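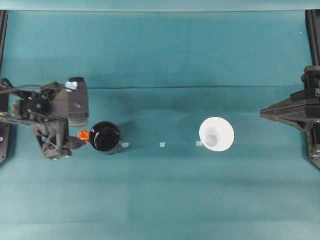 Claltenus two-arm bench station, with a small orange piece in the left gripper beside the black cup.

Equipment Review: Claltenus Bench Station
Prepared for the Zhuravel Technical Institute purchasing office by Mayu Tamura
June 20, 2022

The Claltenus is a tabletop station with two small arms facing each other across a shared work surface. The Institute was asked whether it should be purchased for the introductory automation course, and the teaching laboratory has now completed its trial of one unit.

The quoted price from the distributor, Grarby, is $1593 per station. This covers both arms, the upright posts and the power supplies. It does not cover the cloth, the cups or any other work pieces. Departments should plan a further $400 per station for cameras, mounts and spare parts. Our first budget request left this amount out and had to be resubmitted.

In use, the arms were suited to light handling. Students practiced picking up small plastic pieces and placing them in cups, with square markers on the cloth as position references. Setup took one laboratory period. The printed manual is thin on calibration, and staff relied on the online version.

Cable routing is the weakest part of the design. Each cable needs enough slack for the full reach of the arm, and the kit contains too few clips to hold it.
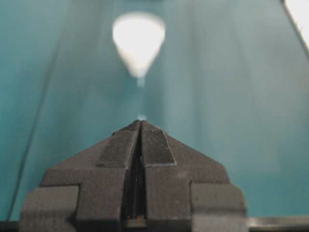
Gripper fingers closed, showing the dark textured pads. Wrist camera view.

The grip pads should be treated as a consumable. Melaniia Savchuk of the teaching laboratory recommends ordering a pack of 20 with each station. Hammont sells a compatible pad at a lower price, but it was not tested for this review.

The wrist view is useful for judging how the fingers meet. Objects farther away were often soft or too bright under our ceiling lights, and an overhead camera should be included in any order.

Recommendation: purchase two stations this fiscal year. A request for more should wait until the July enrollment figures are available. Grarby's quotation does not include shipping, and a written shipping price should be obtained before the order is placed.

Rating: 4 out of 5 for teaching use. Not rated for research.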